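Light, Water and Patience: How an Indoor Plant Exchange Took Root in Gillow

Each February, when the ground outside is still frozen, the Gillow Plant Exchange opens its doors to members for the first swap of the year. The exchange began with 2 shelves in the back of the Achterberg branch library. It now lists 300 members and passes along 600 plants in a typical year, most of them started from cuttings in ordinary apartments.

The rules have changed little. A member who brings a healthy plant may take one home. Those who have nothing to bring may take a cutting, on the understanding that a rooted plant will come back the following season. Every plant must carry a paper tag with its common name, the light it has been growing in and the month it was last repotted.

According to Jalen Van Dusen, who coordinates the exchange, the tags are the most useful part of the arrangement. "People used to go home with a plant and a guess," he said. "The tag tells them what the plant is used to. If it has spent a year in an east window, it should not go straight onto a radiator shelf facing south."

Members are advised to keep a new plant apart from the others for its first weeks and to check the undersides of the leaves for insects. Repotting is best left until spring. Watering is a more frequent cause of trouble. The exchange's printed guide asks growers to press a finger into the soil and to water only when the top layer is dry, with any water left in the saucer poured away afterward.

Winter brings its own difficulties. Many of the older buildings on Jelley Street have steam heat and narrow windows, and leafy tropical plants tend to lose their lower leaves there before the season turns. The guide suggests moving them closer to the glass during the day – though never against it at night – and holding back fertilizer until new growth appears.

The choice of container receives a full page. Pots without a drainage hole are accepted at the swap only as outer covers, with the plant kept in a plain nursery pot inside.

The exchange has also begun to lend out grow lights, paid for by a small grant from the Filtach Fund. The first 100 loans went to members whose homes receive little direct sun. Borrowers keep a light for one season and return it with a short note on what was grown under it. Seedlings and herbs have been the most common entries so far, followed by ferns.

Requests for the next round of loans are accepted at the Achterberg desk until the end of the month.

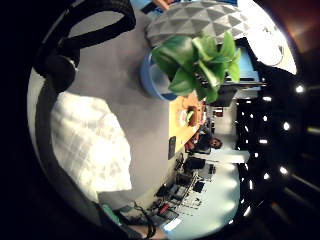
A leafy green houseplant and a round blue pot.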